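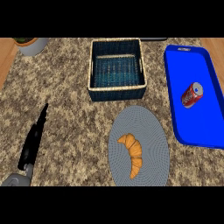 Yayra Essien says the first demonstration is the one where everybody grips the controller too hard, and that it gets fun right after that. We agree! This section takes you from an idle arm to your first saved set of demonstrations in the simulated kitchen.

Home | Set-up | Teaching | Playback | Help
Print this page | E-mail this page

4.2 Teaching a pick-and-place task by remote control

Before you start, finish the controller pairing in 4.1 and load the Plasonport counter layout.

1. Choose Teach, then New Task. Type the task as one short sentence, such as "put the croissant in the basket." Every demonstration you save under this name should do that one thing.

2. Squeeze the side button to take hold of the arm. It now follows your hand, and it feels great once you relax your wrist.

3. Press Record and wait for the tone. The first 3 seconds are a countdown and are not saved.

4. Bring the gripper over the croissant, turn your wrist until the fingers straddle its narrow side, and lower it slowly.

5. Pull the trigger to close. Pause for a beat, then lift straight up - higher than you think you need, so you clear the basket rim.

6. Move over the basket, lower, and release the trigger. Back the gripper away before you press Stop.

7. Watch the replay and choose Keep or Discard.

Note: A small fumble that you recover from is worth keeping. The robot can learn the recovery too, and those are some of our favorite clips.

Note: Choose Shuffle between demonstrations to move the objects. Eight good ones will get you a rough first try; for steady results, plan on 100.

CAUTION: Let go of the side button before you put the controller down. If it stays held, the arm will follow the controller all the way to the table.

CAUTION: Do not turn the wrist more than 90 degrees in one sweep. Release, reset your hand, and take hold again.

To teach the soda can next, start a new task and go back to step 1. For a real arm, read 4.3 first.

Comments (8) | Shares (3)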